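Subject: Re: [oldtables] Removing wax polish before oiling
From: Leonardo Villa
To: oldtables list

Primo Colombo wrote:

> I have taken on a kitchen table that came out of my aunt's house. She
> bought it in 1984 and it has had wax polish on it every February
> since. I would like to oil it instead. Do I have to sand right back
> to bare wood, or will white spirit do? Someone at Mancuso told me to
> use a cabinet scraper but I have never held one. Also, is Fumum any
> good on pale wood or does it go yellow?
>
> Primo

Primo,

White spirit will shift most of it, but with that many coats you will need to go over it more than once. Use a grey nylon pad, work along the grain and wipe off with clean rag before it dries. If you let it dry you are only moving the wax to another part of the table. I did mine in three goes, with a night between each.

I would leave the scraper alone for now. It is a good tool, but you need to learn to put an edge on it first, and your aunt's table is the wrong place to learn. See message 1153 in the archive, where Bullero goes through the sharpening in detail.

To check whether the wax has gone, put a few drops of water on the top. If they bead up after 10 minutes there is still wax there. Check near the edges as well as the middle, as people tend to polish harder where they sit.

On Fumum, I used it on a bench and it did go yellow, though it took a couple of years. Wastia stays paler but costs more, and the tin skins over quickly once opened. Two thin coats of either is enough. Leave 16 hours before the second and keep the window open.
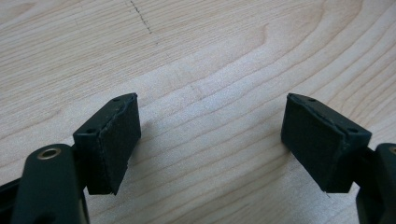 Sanding is the part I would think hardest about. If you do need to, start finer than you expect and stop as soon as the surface feels even. Look at which way the grain runs before you begin. On a top like this one it sweeps across at a slant and bends round in wide curves, so there is no single direction to follow and any cross scratches will show up once the oil goes on. Look out for small marks too, like the faint dotted line towards the top. I would try a soft rubber on something like that before reaching for paper.

Lay the oily rags out flat outdoors to dry, please. Don't leave them in a heap in the shed.

Let us know what the underside looks like. If there is bare wood there you can try both oils on it first.

Leonardo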